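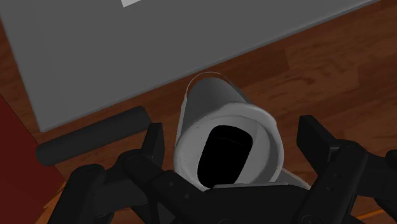

White cup, open end forward. Computer rendering.

Birna tinted brow gel - technical review meeting
Minutes

Present: Wilma Cowie (chair), Yogesh Jaiswal (formulation), quality, packaging, regulatory, purchasing, consumer testing
By phone for items 3 and 4: filling supervisor, Sisteck
Apologies: marketing
Minutes taken by: quality

The meeting opened at 9:30.

1. Minutes of the previous meeting

Accepted with one correction. Under "Wiper," the text should read "inner diameter of the wiper," where it read "inner diameter of the neck." Packaging will correct the filed copy.

Actions carried forward:
- Viscosity method: closed. The new spindle is written into the method and both labs are using it.
- Brush supplier questionnaire: still open. The supplier returned it without the section on bristle lubricants. Purchasing has sent it back.
- Odor panel on the aged samples: closed, see item 2.

2. Formula status

Yogesh Jaiswal reported on the two versions still under review. Version C is the current base with the film former at the original level. Version D has a lower level of film former and a small increase in the cellulose thickener. Pigment load is the same in both.

Both versions have completed 17 weeks in the stability cabinets. At room temperature there is no change worth reporting in color, odor or pH for either one. At the elevated temperature, version C has thickened and is now close to the upper viscosity limit. Version D has also thickened but remains in the middle of the range. Neither version shows separation in the tube. In glass jars, version C shows a thin clear layer at the top, which mixes back in on stirring. Jaiswal considers this a jar effect caused by headspace and does not expect it in the tube. Quality asked that it stay on the list until the tubes have been cut open and checked.

Freeze-thaw cycling: version D passed. Version C passed in all shades except the darkest, where small grains could be felt on the back of the hand after the last cycle. Under the microscope these are pigment clusters and there are no crystals. The same lot of black iron oxide dispersion was used in both versions, so the dispersion alone does not explain the result. Jaiswal will repeat the darkest shade in version C with a longer mixing step before the thickener goes in.

The odor panel found both versions acceptable. Two panelists described version C as slightly sour when aged at the elevated temperature. pH does not support this and no action was taken.

Dry-down time was discussed at length. Version D stays tacky longer after application. Consumer testing said that users will accept a slower dry-down if they can brush the hairs again in that time, but will not accept transfer to a pillow or a hat. The current transfer test uses filter paper and a fixed weight. It was agreed that this says little about fabric. Consumer testing will write a short method using cotton cloth and circulate it for comment before running it.

Decision: version D is the lead formula. Version C stays in the cabinets until the end of the study but no further filling will be done with it.

3. Pigment supply

Ginting has informed purchasing that the treated iron oxides will come from a different production line starting in October. The surface treatment is stated to be unchanged. The specification sheet is the same apart from a slightly wider range for oil absorption.

Jaiswal said the wider range matters for the two lightest shades, where the dispersion is most dilute and small differences show as a shift toward red. He does not want to accept the new material on paperwork alone. Purchasing asked whether a retained sample comparison would be enough. Formulation's view is that a drawdown on card will catch a color shift but will not catch a change in how the pigment wets, and that a full lab batch is needed for at least one light and one dark shade.

The filling supervisor at Sisteck asked what would happen if old and new pigment had to be used in the same production run. Quality answered that lots may not be mixed within a batch. Consecutive batches may use different lots if each has passed the color check against the standard.

Decision: lab batches will be made in one light and one dark shade using the new material. No purchase order for the new line until these have been read. Purchasing will ask Ginting to hold enough of the old material to cover the first production run. The price for holding stock has not been quoted.

4. Pilot filling at Sisteck

A pilot fill of 200 tubes was run on the small line using version D in the medium brown shade. The filling report was circulated before the meeting.

Fill weight was in range for the whole run. The first tubes off the line were on the light side and were corrected by adjusting the piston stroke. The supervisor noted that the product strings at the nozzle if the line pauses, and that the string falls across the neck threads. Nine tubes were pulled for product on the threads. These could not be wiped clean well enough to cap and were discarded.

Two remedies were proposed. The first is a suck-back setting on the nozzle, which the small line has but the large line does not. The second is a narrower nozzle that enters the tube below the neck. Packaging pointed out that a narrower nozzle will raise the shear on the product during filling and asked if this has any effect on viscosity. Jaiswal replied that the formula recovers within a day in lab tests, but that he has no figures at the shear rate of the narrow nozzle. Sisteck will provide the nozzle dimensions so that the rate can be calculated.

Wiper insertion ran without stops. Cap torque was measured after one hour and again the next day. The next-day values were lower, as expected with this liner, and still in range. Quality asked for a further reading after storage on the side. Tubes from the pilot are available for this.

There was a question about who cleans the hopper between shades. The present agreement with Sisteck covers a full wet clean between products but does not mention shades of the same product. The supervisor would like to run from light to dark with a scrape-down only. Regulatory has no objection as long as the ingredient list is the same for all shades. Quality does object where the step between shades is small, as the first tubes of the next shade would be hard to tell apart by eye. It was left that Sisteck will set aside the first tubes after each change and read their color by instrument. The number to set aside is to be proposed by Sisteck.

The filling supervisor left the call at this point.

5. Brush and wiper

Packaging presented the three wiper sizes. The tightest one removes too much product, and users in the bench test had to dip the brush again for each brow. The loosest one leaves a drop of gel at the brush tip. The middle size is preferred but leaves some product on the upper part of the stem, where it dries and flakes into the cap. A polished stem was tried and reduces the flaking without removing it.

Wilma Cowie asked if the flaking is visible to a user in normal use. Consumer testing said that it was mentioned on seven of the returned diaries from the home-use test, all in the later part of the test period, and never as the main complaint. Most diary comments on the applicator concern stiffness of the bristles.

Decision: middle wiper with polished stem. Bristle stiffness stays open. Packaging will request a softer fiber in the same length. The tapered shape is not to be changed, as the tooling has been paid for.

6. Claims and label copy

Regulatory has reviewed the draft carton. Points raised:

- "Waterproof" is not supported. The test run was a water resistance test with light rinsing. "Water-resistant" may be used.
- "Holds all day" needs a time behind it. The wear test was read at the end of a working day and the panel leader's notes do not give a start time for every panelist. Consumer testing will check if the sign-in sheets fill the gap. If they do not, the line comes off.
- "Conditions brows" rests on the panthenol only, at a level set for texture. Regulatory asked for it to be deleted. Marketing was not present to comment. Cowie will raise it with them directly.
- The ingredient list on the draft still shows the preservative system from an earlier version. To be replaced with the list for version D.
- The period-after-opening symbol is missing from the tube artwork but present on the carton. It should be on both.

The shade names were not discussed. Marketing is to supply a final list.

7. Preservative test

The challenge test on version D has been started at the outside lab. First readings are satisfactory for bacteria. Yeast and mold readings are not yet due. Quality reminded the meeting that the test was set up with product taken from a jar and that a repeated-use test with the actual brush has been asked for by Ostum as part of the acceptance file. It was not in the original budget. Cowie approved the spend in principle - purchasing to obtain the quote.

8. Other business

The color cabinet in the second lab has a failing daylight lamp. Shade comparisons are to be done in the first lab only until it has been replaced.

Labels on stability samples are lifting in the humid cabinet. Jaiswal asked that the sample number also be written on the tube in marker.

Actions

Jaiswal: repeat freeze-thaw on darkest shade, version C, with longer mixing. Lab batches with new pigment. Shear calculation once dimensions are received.
Quality: cut open aged tubes of version C. Cap torque after side storage. Replace lamp.
Packaging: correct previous minutes. Softer bristle samples. Tube artwork symbol.
Purchasing: brush supplier questionnaire. Held stock at Ginting. Quote for repeated-use test.
Consumer testing: cotton transfer method. Sign-in sheets from wear test.
Regulatory: revised ingredient list to carton artwork.
Sisteck: nozzle dimensions. Proposal for tubes set aside at shade change.
Cowie: conditioning claim with marketing.

The meeting closed at 11:50. The next meeting will be called when the lab batches have been read.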